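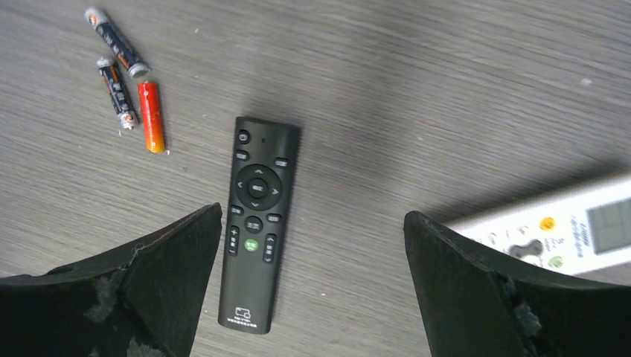

Both remotes and the three AA cells

Mixed AA cells in TV and AC remotes - which one is at fault?

Aba Essien
Wednesday, January 30, 2019

I have two infrared remotes in the same room, a black one for the TV and a white one for the air conditioner. Each takes two AA cells. The TV remote has become unreliable: the first press after a few minutes of rest works, the next one or two do not. The AC remote works normally on the same kind of cells.

I had three cells left in the drawer, two with a dark blue and black wrapper and one red to orange. I do not know the age of any of them. My meter reads open-circuit voltage only, and all three look acceptable on it. The TV remote was programmed with code 3041 and has kept the code through every battery change.

Can I run one blue and one orange together for testing, and is there a way to tell a weak cell from a bad remote without buying a load tester?

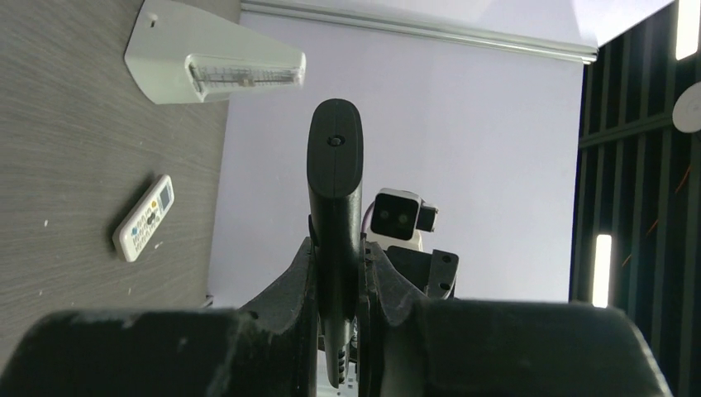

Range is the second part of the problem. The TV remote used to work from the far side of the room and now fails past 7 feet. The layout has not changed, except that a screen was put up beside the table in June. It is a pale lavender-white sheet under a long white roller bar, with no markings on it, and part of the path to the TV runs close to its edge. I would like to know whether a surface like that can interfere with infrared or whether I should ignore it.

Zuweira Addo

Open-circuit voltage tells you very little here. A remote draws almost nothing at rest and then a short, fairly heavy pulse when the LED fires. A tired alkaline cell recovers at rest, reads fine on the meter, and sags on the pulse. Your symptom (first press good, next ones bad) fits that well.

To separate the cell from the remote:

Take both cells out of the AC remote and put them in the TV remote. If the fault goes away, it was the cells.
If the fault stays, look at the LED through a phone camera in a dim room while holding a button down. Some phones filter infrared on the rear camera, so try the front one too. Flicker that fades after the first second points to high contact resistance or a bad capacitor.
Clean the springs with a cotton swab and isopropyl alcohol. If there is white or green crust, use a little white vinegar first, then the alcohol, and let it dry fully before closing the cover.

A mixed pair will not hurt anything for a five-minute test. Do not leave it in. The weaker cell gets driven down by the stronger one and that is when they leak.

On the screen: a pale sheet normally scatters infrared back into the room and can help a little. It only matters if it blocks the direct line. Stand 18 inches to one side and try again.

hullari

just buy rechargeables, I got the Iddale ones marked 3000 and never looked back

Zuweira Addo

NiMH cells are fine in many remotes, but they sit at a lower voltage than fresh alkaline and a few remotes are fussy about it. I would find the fault first. If the AC cells fix the TV remote, any new matched pair will do.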